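Can a Robot Learn to Tidy Up by Copying?

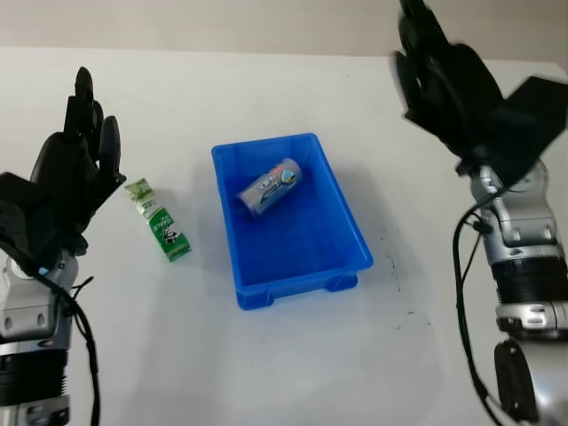 ROBOTS | Ages 8 to 11

Look at the can lying in the blue tray. Could you put one there? Of course you could. You learned to do it when you were tiny, and you hardly think about it now.

For a robot it is hard. Each of those black hands has jointed fingers, and every joint has to be told how far to bend.

A team at the Brunow lab tried a method called imitation learning. A person steers the robot through a job while a computer saves every move. The team did this 450 times. Then the computer looked for patterns, and the robot had a go alone.

The lab says its robot got the can into the tray in 30 tries out of 30. Wow! Or is it?

Be a little fussy here. Was the can always the same can? Did it always start in the same spot? The report says yes to both. That's a bit like practicing one spelling word all week and then being tested on that word.

Noémi Antal, who tests robots at a different lab, wanted a tougher test. She used 3 new objects and moved the tray between tries. Out of 200 tries, the robot managed fewer than half.

So the robot did learn something. Did it learn to tidy up? I don't think we can say that yet. Next time you read that a robot "can do" a job, ask how many times it tried, and who picked the test.

Word to know
Imitation: copying what someone else does.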